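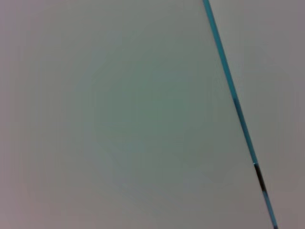
Since many of you ask me the same thing in messages, I answer in one thread. The question: can a machine do the housework yet? My short answer is no, with some small exceptions. Long answer follows.

I spend my days in the test room at Norkidska. My colleague Solange Prado chooses the chores and I write down the results. We do only boring work: sort, move, stack, put back. No cooking, no ironing.

This month the chore is tidying with baskets. You would think a basket is easy. A child of two can carry one. But please look at a basket as the machine must look at it. It is mostly holes. 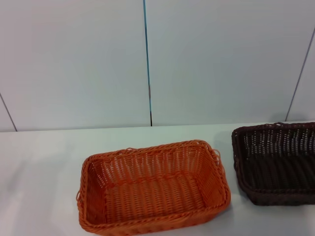

The orange one and the dark brown one, on the white table.

The difficulty is where the basket ends and the table begins. The table shows through the weave. A solid plastic box has one clean wall. A woven one has many thin strands, and the depth reading jumps between them.

Dark brown is harder for us than orange. In the deep parts the software sees almost nothing, so it guesses. I also guess sometimes, but I can put my hand in and feel.

Our numbers, for those who like numbers. We made 80 tries of "take one towel from one basket and put it in the other." 47 were good from start to finish with no help from a person. In July I will do the same test again and publish it, also if it is worse.

Tadeo Núñez wrote me that 47 of 80 is already useful. I respect this, but I don't agree. If my washing machine worked 47 times of 80, I would return it to the store.

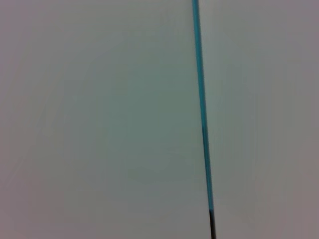

What counts as a failure is also a question. Solange counts a towel hanging over the rim as good, because it is "in." I count it as bad, because at home I must then walk there and fix it. We used my rule. With her rule the result looks nicer.

Shop floor is a different story. Selim Sarıgül moves 700 small parts in a shift at Bustos with an arm that knows only one tray. Same tray, same height, same light. There I say yes, the machine can do the chore, and it does it well.

At home the basket is every day in another place, and somebody has put a shoe in it.

To Abrehet Wolde, who asked about folding: we have not tried it. I don't want to give an opinion on a thing I have not measured.

Next I will test with the handles — the small loops in the rim. I think they are too small for a good grip, but I will write here what happens.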